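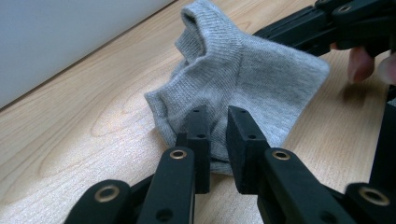

Graue Socke auf dem Aufnahmetisch, Blick von der Kamera am Handgreifer.

Lallitell – Demonstrationsdaten für zweihändiges Greifen

Stand: September, zweite Lieferung

Lallitell ist ein Datensatz mit Vorführungen von Hand, aufgezeichnet mit zwei Handgreifern an einem Tisch. Er ist für das Imitationslernen gedacht und wird bei Didow zum Training der Greifstrategie Guo verwendet. Aufbau und Aufnahmeleitung: Zeyu Mao. Aufbereitung und Prüfung: Tianyou Lü. Aufgenommen wurde im Labor in Stadotholm.

Umfang

Episoden gesamt: 2.134
davon Textilien: 898
davon Kleinteile und Sortierkasten: 1.126
davon Sonstiges: 110
Objekte: 28

Eine Episode enthält genau eine Aufgabe, vom Start bei geöffneten Greifern bis zum erneuten Öffnen beider Greifer. Pausen zwischen den Episoden sind nicht enthalten.

Aufgaben

Bei den Textilien geht es um Aufnehmen, Glattziehen und einmaliges Falten. Die Ausgangslage wird vor jeder Episode neu hergestellt, indem das Stück aus geringer Höhe auf den Tisch fallen gelassen wird. Socken sind die schwierigste Gruppe, vor allem wenn der Bund umgeschlagen liegt. In diesen Episoden wird oft zweimal angesetzt. Solche Korrekturen haben wir dringelassen und mit retry=1 markiert.

Bei den Kleinteilen wird ein Gegenstand gegriffen und in ein Fach gestellt oder von dort wieder herausgenommen. Die Fächer sind klein, und flache Teile müssen fast senkrecht geführt werden, damit sie nicht an den Trennwänden hängen bleiben.

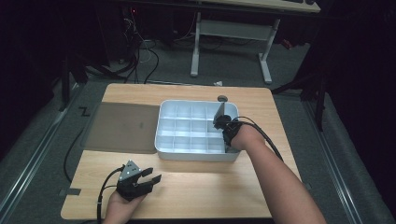
Der zweite Greifer bleibt bei einhändigen Aufgaben in der Hand und wird mit aufgezeichnet, auch wenn er sich kaum bewegt. Wer nur die aktive Seite braucht, filtert über das Feld active_side (left, right, both).

Aufbau der Daten

Jede Episode liegt in einem eigenen Ordner:

wrist_left.mp4 – Kamera am linken Greifer
wrist_right.mp4 – Kamera am rechten Greifer
head.mp4 – Kopfkamera
state.csv – Lage beider Greifer und Öffnungsweite, mit Zeitstempel
meta.json – Aufgabe, Objekt, active_side, retry, Prüfvermerk

Alle Zeitstempel beziehen sich auf die Uhr des Aufnahmerechners. Die Videos sind bereits darauf ausgerichtet, ein weiterer Abgleich ist nicht nötig.

Prüfung

Jede Episode wurde einmal vollständig angesehen. Verworfen wurde, wenn eine der drei Kameras ausfiel, wenn die Lagebestimmung eines Greifers länger aussetzte oder wenn das Objekt vom Tisch fiel. Kurze Aussetzer sind interpoliert und in state.csv in der Spalte interp vermerkt.

Bekannte Einschränkungen

Es gibt nur einen Tisch und eine Beleuchtung. Ein darauf trainiertes Modell wird auf anderen Untergründen vermutlich schlechter greifen.

Die Kopfkamera sitzt nicht in jeder Sitzung gleich. Die Kalibrierung gilt jeweils nur für eine Sitzung, die Zuordnung steht in sessions.csv.

Durchsichtige und dünne Teile sind in der ersten Lieferung kaum vertreten. Kräfte werden nicht gemessen.

Aufteilung

Training und Test sind nach Sitzungen getrennt. Bitte nicht neu mischen, sonst sind die Ergebnisse mit den Werten für Guo nicht vergleichbar.

Änderungen

Zweite Lieferung: Sortierkasten ergänzt, Feld active_side eingeführt, fehlerhafte Öffnungsweiten links korrigiert.
Erste Lieferung: Textilien und Sonstiges.

Fehler bitte mit Episodennummer an Tianyou Lü melden, Fragen zum Aufbau an Zeyu Mao.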